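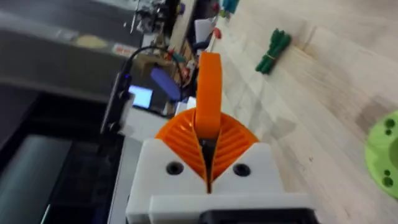
Clondham, May 1, 2022

Last updated in September
4 min read

Speaker notes: moving a town library in one summer

Slide 1. Thank Dinesh Bhat for the invitation. Say where I work: Gebru Street branch, lending desk first, then collections.

Slide 2. The old building. Two floors, one elevator, and the elevator was out for most of the move. Everything from local history went down the back stairs by hand. Pause for questions if people look worried.

Slide 3. Measuring. We measured the shelves in the old building and forgot to measure the books. Oversize atlases did not fit the new bays, and 29 shelves had to be reset after delivery. Measure the tallest book on every shelf and write it on the end panel.

Slide 4. Labels. Each crate got a number, a floor and a bay. Color alone did not work under the basement lights, where green and blue looked the same. We used some 500 crates, rented from Flondmont. Order the labels before the crates.

Slide 5. Weeding. Do it before you pack. We left the large print until afterward and moved 37 crates we did not need to move. I would start six months ahead next time.

Slide 6. Borrowers. We doubled the loan limit and pushed all due dates past reopening. People took home a lot of picture books and almost no reference. Returns came back over about three weeks, which the desk could handle.

Slide 7. Prustari reading room. Skip if short on time. Mention the carpet delay and the borrowed chairs.

Slide 8. Costs. Handout has the table. Do not read it aloud.

Questions. Someone will ask about the map cabinets. They went last, drawers out, each drawer wrapped flat.

We use cookies to remember your settings. Accept or manage preferences.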